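Bring back the written result

My local surgery stopped sending out test results by post in November. There was no announcement that I saw. A notice went up by the reception window saying that results would now be available through the Jullano app, and that patients without the app could telephone between two and four in the afternoon. The letters stopped the same week.

I think this was a mistake, and I think the many surgeries and clinics doing the same thing are making it too. A person who gives blood, or anything else, for testing ought to get the result in writing, on paper, unless they have said they would prefer it another way.

The case for the change was put to me by the practice manager, Fulvio Cattaneo, who was good enough to give me half an hour. He made three points. Postage has gone up every year he has been in the job. The letters went out late, because they were printed in batches and the printer was old. And most patients under fifty, he said, had already asked for results on their phones. The practice has 12 staff, and one of them used to spend most of a morning each week putting paper into envelopes.

I accept all of that. I would accept it even more readily if the app did what the letter did.

The letter had the name of the test, the figure, the normal range, and a line from the doctor. Often the line only said "Normal, no action". Sometimes it said "Slightly raised, please repeat in three months", and then you put the letter on the fridge and you repeated it in three months. The app shows a green tick or an amber circle. To get at the figure you have to press the circle, then press "details", then enter a code which is sent to you by text message. The doctor's line, if there is one, is under a separate heading called "Notes from your team". My mother, who is eighty-one and manages her bank account online without any help, did not find hers for a fortnight. It asked her to come in.

She was fine, as it happens. I mention it because Mr Cattaneo told me that a message marked as delivered counts as the patient having been told. I don't agree that it does. A letter can go astray as well, of course, but a letter on the mat gets opened, and other people in the house see that it has come. A daughter can ask what the hospital wanted. A number inside a red dot on a telephone, next to all the other red dots, doesn't get the same attention.

Then there is the telephone line. Two hours a day for a practice of this size is not enough, and those two hours fall when anyone with an ordinary job is at it. I rang on four afternoons and got through once. The receptionist was polite and read the result out to me, and I wrote it on the back of a parking ticket. I have no idea whether I wrote it down correctly. If I ever have to tell another doctor what it was, the parking ticket is my record.

Ilaria Sala, a retired ward sister who lives two streets from me, has kept every result she has been sent since her first pregnancy. They are in a box file, in order. When she moved here from the coast her notes took months to follow her, and the new doctor worked from the box. She told me she has been asked more than once to bring it to outpatients, by consultants who could not open the other hospital's system.

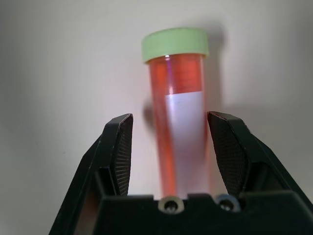
People who run these services tend to answer that records will soon be joined up, and that no patient will need a box. I have been hearing this for as long as I have been going to the doctor. When our surgery changed from its old software to Jullano, results from before the change were left behind on the old one. They can be had on request, in writing, within 48 days. So the new system began by losing sight of the past, and patients who had kept their letters were the only ones who could look it up the same evening.

I am not asking for every patient to be posted every result for ever. A tick box on the form at registration would do, with paper as the choice for anyone who leaves it blank. The man who draws the blood could ask, too. He already asks for your date of birth and whether you are likely to faint. The surgery at Plasitz kept its letters going this way when it took up the same app, and I am told that the envelopes there take up very little of anyone's morning.

Mr Cattaneo said he would raise it at the next partners' meeting. I have written to him since to ask when that is, and had an automatic reply inviting me to download the app. I have also written to the partners by name, on paper, and left the letter at reception.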